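Bestbridge workshop builds hand-held grippers

Members of the Bestbridge shared workshop have completed a pair of hand-held grippers under the Lolis project, which opened in November. The parts cost £300 in total. Trials use household items, among them a yellow sponge and a wire basket.

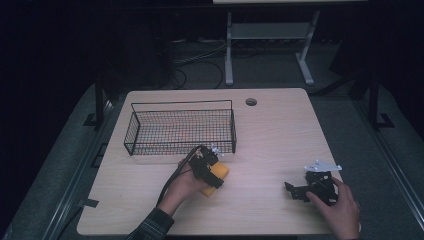

Linkage and next steps

The black linkage arms pivot on brass-coloured rings. Project lead Kibet Mollel said the present design was the 17th version and that drawings would be made available to all 46 members. A motorised arm, named Kodau, is planned for the spring.
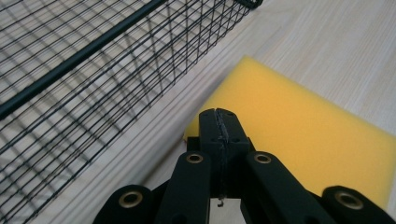
Mackenzie Chisholm said the workshop should settle on one set of drawings before any work on the arm begins, as earlier versions had been difficult to repair. Members may view the grippers at the workshop from 2 pm.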